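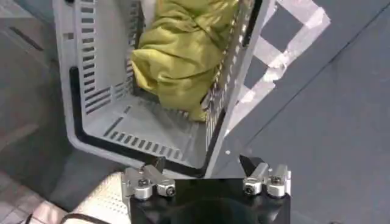 Go early, a reader wrote to me before the Gurkumgate open day, or you will spend it in line for the elevator. I took the advice and got there at 9 a.m. with the doors just opening.

By the newsletter desk
September

Gurkumgate is a block of small rental apartments on the old Sandhu dairy lot. The developer, Rustiseo, opened 12 of them to the public for one day. I have been looking for a smaller place for two years, so this was more than curiosity.

You sign in at a table by the mailboxes and get a paper map. The first apartment on the map is the studio. It is 35 square meters, and the floor plan makes it sound worse than it is. The bed folds into the wall and took me one hand to bring down. The kitchen has a two-burner stove and a decent sink. I ran the tap and the pressure was fine on the fifth floor.

Storage is where these apartments win or lose. The studio has a deep closet by the door and drawers under the window seat. There is nowhere for a vacuum cleaner or a suitcase. The one-bedroom does better, with a full-height cupboard in the hall.

Laundry was the other thing I wanted to check. My current building has coin machines in the basement, and I would pay a little more to stop carrying wash up and down the stairs.
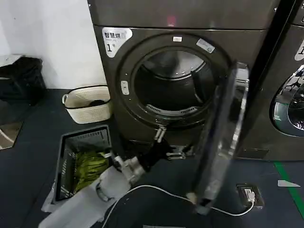

A dryer at home also means no rack standing in the living room all winter, and in a studio that rack takes up most of the free floor. I asked about noise at night and was told the quiet hours start at 10 p.m.

The roof garden was still bags of soil. The bike room is finished and has a ramp from the street. Hakudance, the bakery on the ground floor, was open and sold out of rolls before noon.

Rents will be posted next month. I put my name down for the one-bedroom.

Comments (2)

tallwindow: Did you check phone reception in the elevator lobby? Mine dropped out completely.

R. in 5: The wall bed is fine for one person. Two people should try it first.

We use cookies to remember your settings. Accept / Manage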